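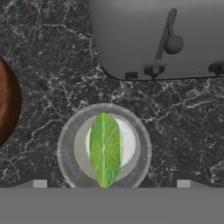
Work package 2 at Tostel compared nested and grouped resampling for estimating classifier error on small samples. Error was underestimated when records from one source fell in both the training and test folds. Rendered surfaces were grouped by base texture: all crops of a dark marble with branching white veins stay in one fold. The Etby set now holds 3,000 crops from 146 textures. Grouped runs used 14 folds. Interval coverage remains below target and will be rechecked in December.

Leblanc project office, progress report, December

Contact: Panbridge program desk | Back to top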